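Programme de migration des postes bureautiques vers Linux
Rapport d'avancement au bailleur
Établi le 16/6/24

1. Rappel du périmètre

Le programme Gimergate vise à remplacer le système d'exploitation des postes de travail des sites d'Ulluton et de Mistard. La convention prévoit l'équipement de 80 postes, assorti d'une formation initiale des agents.
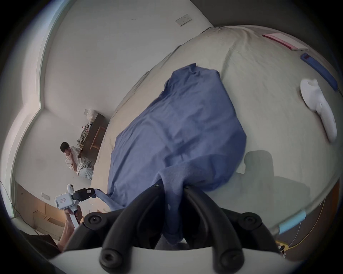
À la date du présent rapport, 68 postes ont été migrés et remis en service. Les postes restants dépendent d'un logiciel de comptabilité dont l'éditeur, la société Garside, n'a pas encore livré la version compatible.

2. Travaux réalisés depuis mars

L'image d'installation a été révisée afin d'intégrer les pilotes d'impression et la messagerie. Les droits d'administration ont été retirés aux comptes ordinaires ; les mises à jour sont désormais appliquées à distance.
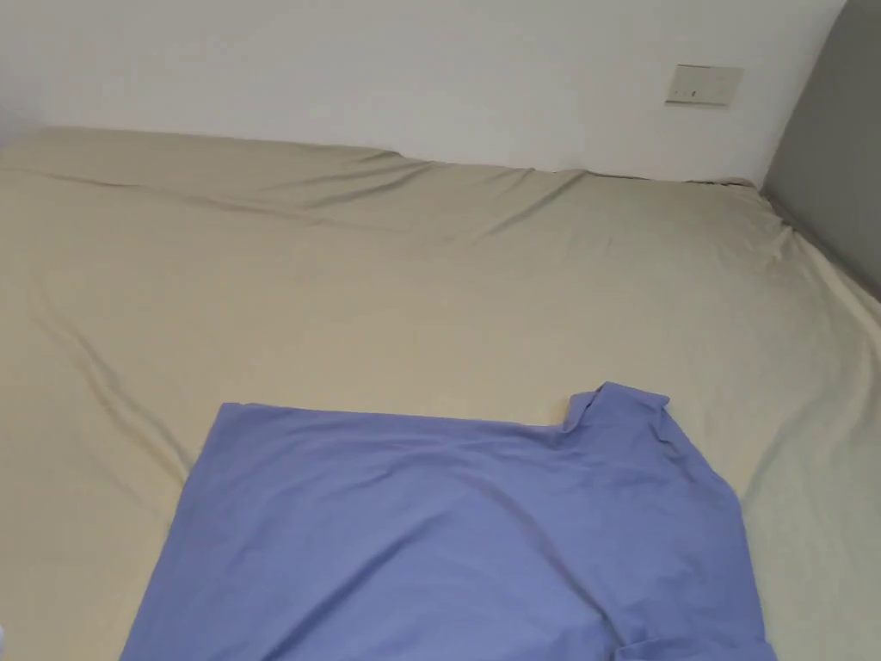 3. Difficultés rencontrées

Deux imprimantes du site de Mistard demeurent inutilisables en réseau. Par ailleurs, la conversion des modèles de courrier a demandé environ 7 jours de travail supplémentaires, imputés sur la réserve pour aléas.

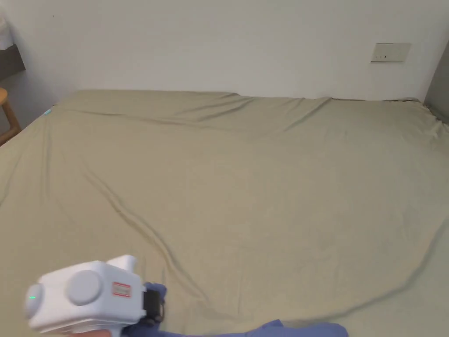
Drap-housse beige sur le lit, mur clair à l'arrière-plan.

4. Suites à donner

Il est demandé au bailleur de bien vouloir autoriser le report du solde non consommé de la ligne « formation » sur l'exercice suivant.

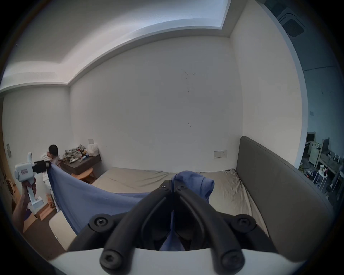 Direction des systèmes d'information – Pôle Postes de travail

Le pôle assure le suivi des demandes d'assistance jusqu'à la clôture du programme. Les pièces justificatives de dépenses sont jointes en annexe 2.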